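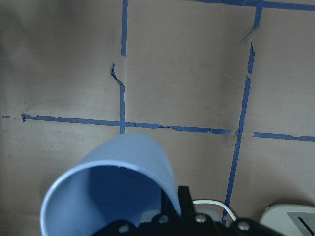
The plastic cup is a simple thing to make and an awkward one to lay out. A smooth wall gives no edge to measure from, and a cup tipped on its side will roll. Zestach, which sells tableware in lots of 400, tests its table plans full size before any are printed.
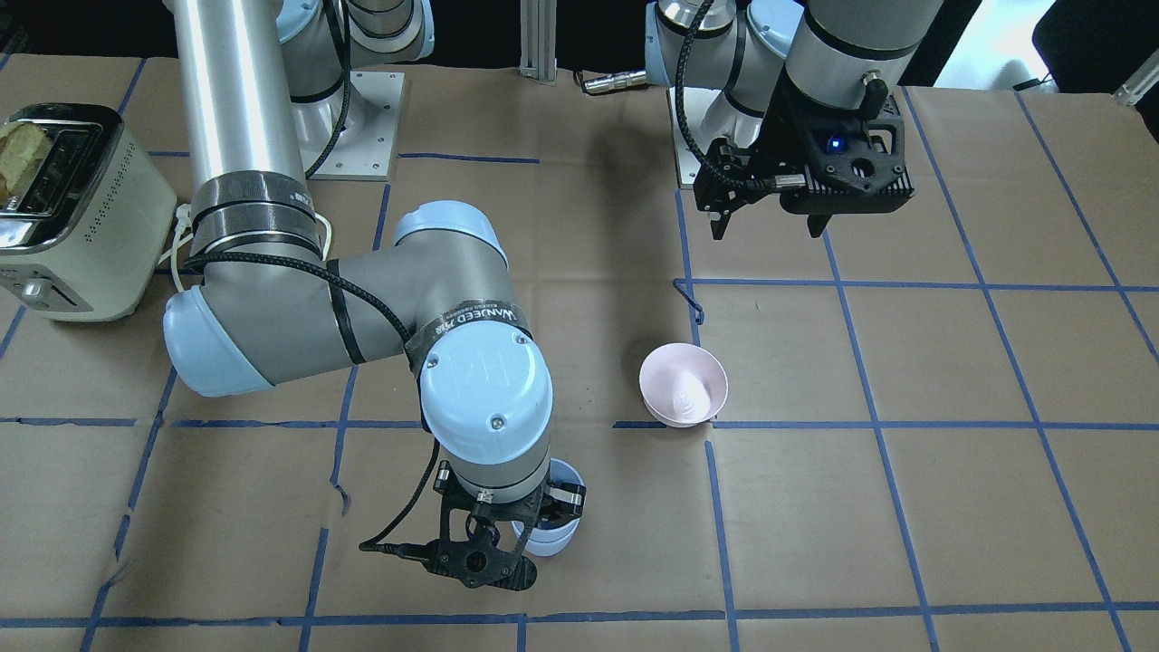
PICKERING, October — Kraft paper goes down first, then blue masking tape in a grid. The tape marks cells, and each cell takes one setting. Pale blue cups show up well against brown — white ones less so. The current plan, number 17, leaves the front row for drinks. Paper is replaced when the tape starts to lift.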